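**Gripper loses the keyboard tray partway through the pull — wear, calibration or slides?**

**pullout_pete**

I look after one mobile arm with a two-finger parallel gripper. Its job this month is opening and closing things on ordinary furniture, and the one it fails on is the keyboard tray of a desk. It lines up fine, closes on the front lip, starts to pull, and then the fingers slide off toward the top. The tray stays put and the arm keeps going backward with nothing in it. It happens mostly in the afternoon, after the arm has been working all day.

The arm is an Esto with the stock black fingers. They have done 373 cycles on this task and a lot more on other things before that. Approach height comes from the wrist camera.
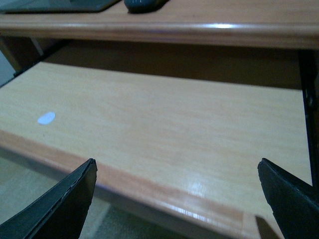
The lip of the tray is rounded, so there isn't much flat surface for the tips to hold. I have already raised the grip force one step. It helped for a day and then the slipping came back. I also wiped the finger faces with alcohol, same story.

Closing is fine. It just pushes with the fingers shut and the tray goes in every time.

What would you check first? I can order new pads from Rind but they take a while, and I would like to know it's the pads before I spend the money.

**Femi Danladi**

Check the slides before you touch the gripper. We had the same complaint on a drawer and spent a week on finger pads for nothing.

Take the robot out of it. Hook a luggage scale to the front of the tray and pull slowly by hand through the whole travel. Write down the highest reading and where it happens. Do it three times, and do it again in the afternoon when you say it gets worse. If there is a jump at one spot, the slide has dirt in it or the two sides are out of line. Pull the tray all the way out and look along both rails from the front.

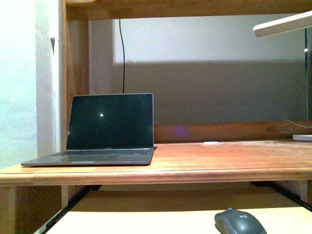
Clear off anything loose before you run it again. Weight on one side makes a cheap slide bind, and it also makes your force log useless because no two pulls are alike.

If the slides are clean, then do the fingers in this order:

1. Close them on a strip of paper and tug it. It should hold the same at the tip and at the base. If it only holds at the base, the tips have spread.
2. Check the screws on both fingers. Mine work loose after some 300 cycles.
3. Redo the wrist camera calibration with the arm warm. Run it for 20 minutes first. A cold calibration could be a few millimeters off by the afternoon, and on a rounded lip that is enough to ride up and over.

I would put the grip force back where it was. Too much squeeze on a round edge pushes the fingers off it.

Also look at where the base parks. If it stops at a slight angle, the arm pulls the tray sideways and one rail takes all the load. Back the robot up until the head camera sees the whole front of the desk, compare the tray edge with the desk edge, and then fix the parking pose.

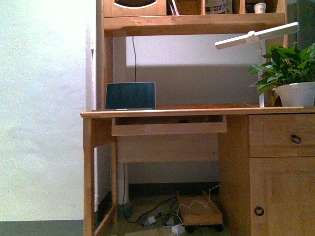
Keep the base wheels away from any cords on the floor too. Ours climbed a cable once and parked 7 degrees off, and we blamed the arm for two days.

**multa_user**

just get softer pads. fixed it for me on a Multa gripper, never had to calibrate anything

**pullout_pete**

Thanks both. Scale test is done. The pull is even the whole way, morning and afternoon, so the slides are fine. The paper strip held at the base and came right out at the tips, and one screw on the left finger turned by hand. I tightened it and did the warm calibration. Parking pose is next — I haven't measured the angle yet. Holding off on the pads for now.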